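October 31, 2018

Clondale refinancing model, rev. after call with Ilham Berrada. Unit count corrected to 169 independent living (old tab still carried the Drellside total). Debt service reserve now sized on the new count.
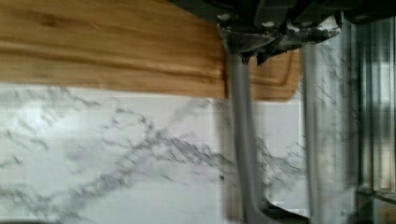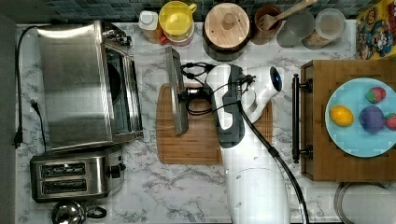
Entrance fee refunds were hitting cash a month early; moved to September close. Coverage covenant test reruns clean. Pumphrey tranche still priced off the 2000 indenture, row 1474. Ilham to send the amended one. Don't touch the swap tab until then.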